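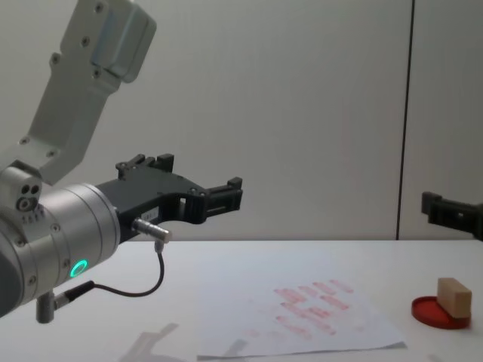

The Dridach cell is a two-arm tabletop manipulation cell used for contact tasks such as stamping, pressing and light insertion. It consists of a pair of arms facing one another across a white work table, each fitted with a two-finger gripper, and a controller housed below. The cell is built by Festora and runs the Munshi control software. Its commissioning and upkeep follow a procedure first written by Chathurika Ranasinghe and revised by Virgilio Javier, the current issue of which is dated June 6, 2021.

Layout

The arms are fixed so that the grippers can meet above the centre of the table at the same height. The Dridach differs in this respect from the earlier Cluretti cell, in which both arms hung from a single overhead beam and shared one cable duct. Each gripper is black; the left one bolts to the front face of a silver cylindrical wrist. A green LED ring on the wrist is lit when the joint is powered and no fault is latched.

The gripper cable leaves a connector on the underside of the gripper and returns to the base of the wrist. It is left as an open loop. Tying it to the upper link was permitted in the first issue of the procedure but withdrawn after repeated conductor failures near the connector, where the cable had been held too short for full wrist rotation.

Set-up

Set-up is carried out with the arms in the facing position. Gripper mounting screws are tightened in a cross pattern and marked with paint. The connector is seated by hand and its collar turned until it stops; pliers are not used. The jaws are then cycled through full travel 16 times with no load, and the controller log is checked for position error.

Arm-to-arm registration follows. Each gripper in turn is brought to a common point over the table and the two readings are compared. If the offset exceeds tolerance, the base bolts are checked before any software correction is entered. A correction applied over a loose base will hold for a few hours at most and has to be removed before the cell can be registered properly.

Stamp test

Contact height and grip are verified with a stamp test. A round red ink pad and a sheet of white paper are laid flat on the table, and a small rectangular wooden block is used as the stamp. An arm presses the block to the pad, then to the paper, and repeats the sequence at successive positions in rows.

The impressions are read by eye. A pale imprint across its whole area indicates insufficient down-force or a dry pad. An imprint dark along one edge indicates that the block has tilted in the jaws, most often from worn finger faces. Blurring indicates lateral movement at contact. Uneven spacing between rows points to registration error, or to a sheet that has shifted or lifted at a corner. The pad is re-inked and the test repeated once before any mechanical adjustment is made.

Maintenance

Finger faces are wiped after every stamp test, as dried ink reduces friction. Screws on the gripper body and upper link are inspected every 45 operating days. The gripper cable is replaced at 773 operating hours whatever its appearance. Spare cables are supplied in one length only, and the surplus is taken up in the loop.

The most frequently recorded fault is code 11, loss of gripper communication. The connector is reseated first, with arm power off. If the fault returns, the cable is exchanged with that of the opposite arm; a fault that moves with the cable condemns it, and one that stays is traced to the wrist port. Wrist units are not opened on site. They are returned to Festora with the log attached, and the cell must be registered again when the replacement is fitted.

See also: Cluretti cell; End effector; Tool centre point

We use cookies to remember your preferences and to measure site traffic. By continuing to browse you agree to our cookie policy. Accept | Manage settings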